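4. Setting up the Plumska dehumidifier

Revised 2nd July by Stela Nistor. Replaces the old sheet taped inside the cupboard door, please bin that one.

Covers the big Plumska for the basement store and the two back rooms. Small Nilix units upstairs are in section 6. Read 4.1 before you plug anything in.

4.1 Before you start

You need:
- the unit
- hose, drain end and machine end (they are differnt, see 4.3)
- two hose clips
- flat screwdriver
- bucket and an old towel
- the humidity meter from the Văduva box

Unit must stand upright for a full day after it's been moved in a van or laid on its side. Don't skip this. Moved upright, room to room, an hour will do.

CAUTION: No extension leads. Wall socket only. If the cable won't reach, the unit goes somewhere else.

CAUTION: Two people for the stairs. Always.

4.2 Where to put it

1. Pick the dampest wall, then come away from it. Minimum gap 135 mm at the back, more if you can. Same at the sides.

2. Keep it off carpet. Hard floor, level. Check with the spirit level, front to back and then side to side. A slight lean towards the tank side is OK, away from it is not.

3. Shut windows and vents in that room. Door shut too. An open door means you're trying to dry the corridor as well and it will never get there.

4. Move boxes and paper away from the front grille. The air coming out is warm. Nothing within arm's reach of it.

5. Lock the castors once it's in place. Both front ones. Push down until they click.

Watch the floor in the back rooms. Pale lino, and black rubber wheels leave marks on it, doesn't matter what they're on, sack truck, tea trolley, anything. Lay hardboard down first. Marks come off with white spirit on a rag but it takes ages and the room stinks. 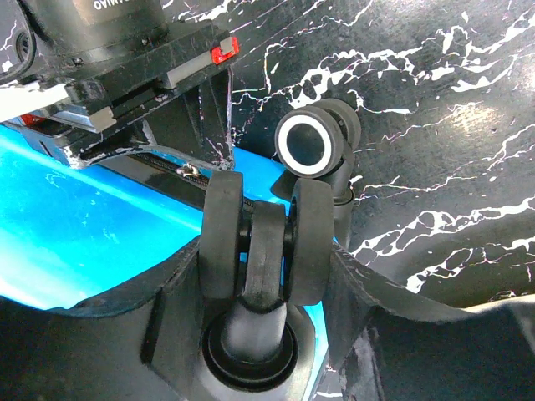
4.3 Fitting the hose

Skip this if you're using the tank. Tank is fine for a weekend. For anything longer use the hose.

1. Switch off, unplug. Tank out, empty it, set it aside.

2. Pull the rubber bung from the outlet at the back, bottom left. Keep the bung! Put it in the Văduva box. We've lost three and they only come as a set with the filter.

3. Towel under the outlet. There's usually a cupful of water left in there.

4. Slide a clip over the machine end of the hose. Machine end is the one with the ribbed collar. Push it on as far as it goes, tighten the clip. Hand tight plus half a turn.

5. Run the hose to the floor drain. Downhill all the way. No loops, no kinks, not over the door sill. Water won't climb and the unit has no pump.

6. Second clip on the drain end. Hose should sit just inside the grating, not rammed down it.

7. Tank back in, even though you aren't using it. The unit won't start without it.

NOTE: Pour a mug of water in at the drip tray and see it come out at the drain. Do it now. Sânziana didn't in March and we had wet boxes all along the bottom shelf.

4.4 First run

1. Plug in. Green light, then a beep. Wait for the beep.

2. Press MODE until it says CONT. That's continuous.

3. Fan to high. It's noisy. Leave it on high for the first day, then drop to low.

4. Nothing seems to happen for the first few minutes, just the fan. Normal. The compressor cuts in later with a thump.

5. Put the meter on the far side of the room at table height. Not on top of the unit, not on the window ledge.

6. Write the starting reading, the time and the hours counter on the card. Hours counter: hold MODE and FAN together. Ours said 1,073 when this was written, so yours should be higher. If it's lower someone has reset it, tell Stela.

7. After the first day switch from CONT to AUTO and set the target to 55. Don't go lower. The old ledgers and the leather bindings don't like it and the glue cracks.

NOTE: Display shows the humidity at the machine. The meter shows the room. They won't agree. Go by the meter.

4.5 Daily check

Takes two minutes. Whoever opens up does it.

- Look at the meter, write it on the card.
- Hose still in the drain? It gets kicked.
- Tank, if you're on the tank. Full light comes on red and the unit stops. Empty in the big sink, not the kitchen one.
- Floor round the unit. Any puddle, switch off at the wall and go to 4.7.

4.6 Filter

Wash once a month, more often if someone's been sweeping or sorting boxes down there.

1. Unplug.
2. Front grille off, two catches at the top.
3. Slide filter out upwards. Hoover it, soft brush, then rinse under the cold tap. No soap, no dishwasher.
4. Let it dry properly. Overnight on the rack. Don't put it on the radiator, it warps and then it won't go back in.
5. Refit, arrow pointing up.

New filter at 3,000 hours. Spares are on the Mumance account, order from the list in the office. Ask for the filter and bung set. Don't buy the cheap one, doesn't fit, tried it.

CAUTION: Never run it with the filter out, not even while the old one's drying. Dust gets on the fins and they're a pig to clean.

4.7 If something's wrong

Won't start, no light. Socket switch. Then the fuse in the plug. Then try another socket.

Light on, won't start. Tank isn't seated. Out, back in, firm push.

Running but no water. Room may allready be dry, check the meter. Otherwise it's too cold, under 5 degrees the unit does very little. Put the heater on low in the corridor for a bit.

Ice on the coils. Switch to fan only and leave it to clear. Don't chip at it. If it's back next day, filter.

Water on the floor. Hose off or kinked, nine times out of ten. Otherwise the tank is cracked, look along the bottom seam.

E3 on the display. Sensor. Unplug, leave it ten minutes, plug back in. Still E3, ring Plumska, their number's on the label at the back.

Rattle. Castors not locked, or the grille catch. Push on the grille while it's running, if the rattle stops that's your answer.

4.8 Putting it away

1. Switch off, leave it plugged in till the fan stops by itself.
2. Unplug. Hose off, drain it into the bucket, coil it loosely. Bung back in.
3. Tank empty and wiped out. Leave it open a crack to air.
4. Note the hours on the card.
5. Cover on, upright, in the cupboard under the stairs. Nothing stacked on top.

Card goes in the blue folder. Problems to Stela, or Sânziana if Stela's away. Section 5 is the heater timers.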